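The gray bins are back, and so is the sorting

If you've been down to the lower level at Flelberg since July, you've probably noticed that the returns corner looks different. The old cardboard boxes are gone! I went by just after 8 in the morning to have a look, coffee in hand, and ended up staying until lunch.

A bit of background for anyone who missed the spring newsletter. Flelberg takes in small household odds and ends – toys, bottles, kitchen bits, bath things, whatever people drop off – and sorts them so they can go back out to families and classrooms. Until this summer it all got tipped into boxes that sagged in the middle and split at the corners. Leszek Kwiatkowski kept a tally in the last month of the boxes and got to 104 split ones before he gave up and bought more tape.

Now it's bins, side by side, mixed stuff in one and sorted stuff in the other. Only a few things go in at a time, which sounds slow (I thought so too), but you can see every piece and nothing gets buried under a saucepan lid. On the morning I was there the tally sheet said 178 items by the lunch break, and Leszek tells me the best morning with the boxes was well short of that.

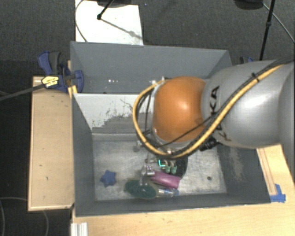 Paloma Thibodeaux wrote in to say she likes the bins fine but wishes the drop-off list were clearer about bottles. She brought in a bag of them last month, rinsed and with the caps on, and had half of them handed back to her at the door. She'd like to know which kinds are wanted before she saves up another bag.

Fair point, Paloma, and I asked. Clear bottles with the cap on are fine, any size up to a quart. Colored ones are fine too if they're clean. What they can't take is anything that held motor oil or paint, and I guess a few of those had been sneaking in. Kirsty Dunstan is rewriting the list and it should be up by the door soon, in bigger print this time.

Toys are still the thing they run short of, especially chunky, brightly colored pieces that little kids can grab. Puzzles with missing pieces are a no – sorry, I had two in my trunk and had to drive them home again.

Drop-off hours haven't changed, and the door closes at 4. Use the side entrance, ring the bell and give it a minute, the stairs are long.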